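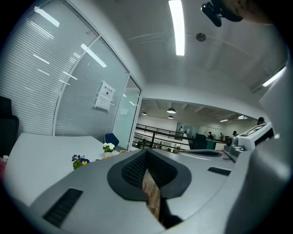
제목: Re: [생활법률 메일링] 접촉사고 뒤에 상대 보험사가 녹취하자고 하는데요
날짜: 2020-06-01

지난번에 올리신 글에 답이 늦었습니다. 저도 11월에 Brolton 주차장 출구에서 뒤를 받히고 한철을 전화기 붙들고 살았던 사람이라 남 일 같지 않네요. 변호사는 아니고, 서류를 모으는 데 뜻하지 않게 소질을 발견한 사람 정도로 읽어 주세요.

> 신호 대기 중에 뒤차가 와서 박았습니다. 범퍼만 좀 들어간 줄 알고
> 연락처만 교환하고 헤어졌는데, 이튿날부터 목이 안 돌아갑니다.
> 상대 보험사에서 전화가 와서 "간단한 확인 차원"이라며 통화를
> 녹음해도 되겠냐고 하고, 합의금도 바로 넣어 줄 수 있답니다.
> 경찰 신고는 안 했습니다. 지금이라도 해야 하나요?
> 블랙박스는 있는데 메모리가 작아서 걱정입니다.

"간단한 확인 차원"이라는 말은 저도 들었습니다. 그 간단한 확인이 11분 걸렸고, 저는 인사 삼아 "네, 괜찮습니다"를 두 번 말했습니다. 나중에 그 두 번이 제 몸 상태에 대한 진술로 정리되어 돌아왔을 때의 기분은 설명하기 어렵습니다. 한국 사람이 전화 받고 괜찮다고 안 하면 뭐라고 합니까.

물어보신 순서대로 적습니다.

1. 블랙박스
오늘 메모리카드부터 빼세요. 답장보다 이게 먼저입니다. 제 기계는 Ziron 구형인데 계속 켜 두면 오래된 파일부터 덮어씁니다. 사고 앞뒤 영상을 원본 그대로 다른 데 복사해 두시고, 편집본은 따로 만드세요. 친절한 마음으로 앞부분을 잘라서 보냈다가 왜 잘랐냐는 질문을 받았습니다.

2. 병원
안 가셨으면 가세요. 목이 안 돌아가는데 메일을 이렇게 길게 쓰신 건 존경스럽지만, 진료 기록에는 남지 않습니다. 언제부터 어디가 아픈지 그대로 말씀하시고, 사고 때문에 왔다는 말도 꼭 하세요. 저는 그냥 "목이 좀"이라고 했더니 차트에 정말 그렇게만 적혔더군요.

3. 녹취
일단 미루셔도 됩니다. 질문을 메일이나 문자로 달라고 하고, 본인 보험사 담당자와 먼저 이야기해 보세요. 나중에 답을 하시게 되면 모르는 건 모른다고 하시고요. 상대 차 속도를 짐작해서 말해 줄 의무는 우리에게 없습니다. 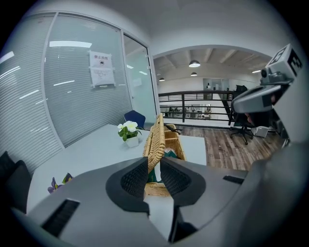 4. 합의금
급하게 받지 마세요. 합의서에는 대개 이후 추가 청구를 하지 않겠다는 문구가 들어갑니다. 치료가 어디까지 갈지 모르는 상태에서 그 줄에 서명하는 건 좀 용감한 일입니다. 저는 7주 동안 물리치료를 다녔는데, 처음 제시받은 금액은 택시비를 빼면 죽 한 그릇 값이 남는 수준이었습니다. 그 죽이 맛있기라도 했으면 모르겠습니다.

5. 경찰 신고
다치셨으면 지금이라도 하시는 쪽을 권합니다. 늦었다고 접수가 안 되는 건 아니었습니다. 경찰서 민원실에 전화해서 필요한 서류를 먼저 물어보세요. 저는 안 묻고 갔다가 진단서 때문에 두 번 걸음했습니다.

6. 수리
견적서와 수리 전 사진은 따로 보관하세요. 저는 Bovwood 정비소에 맡겼는데 범퍼를 떼어 보니 안쪽 브래킷까지 휘어 있었습니다. 겉만 보고 합의했으면 그건 제 돈으로 고쳤겠지요. 렌터카를 쓰실 거면 인정되는 기간이 며칠인지 문자로 받아 두시고요.

그리고 통화할 때마다 날짜, 상대 이름, 들은 말을 한 줄씩 적어 두세요. 저는 영수증 뒷면에 적다가 그 영수증을 제출해 버려서 결국 공책을 샀습니다. 공책은 800원이었고, 이번 일로 쓴 돈 중에 제일 아깝지 않았습니다.

과실 비율 이야기가 나오기 시작하면 저는 도움이 안 됩니다. 그때는 무료 법률상담을 먼저 잡으시고, 상대방이 뭐라고 하는지 이 목록에도 올려 주세요. 비슷한 일로 오래 다투신 분들이 여기 꽤 계십니다.

목 조심하시고요.

Xiao 드림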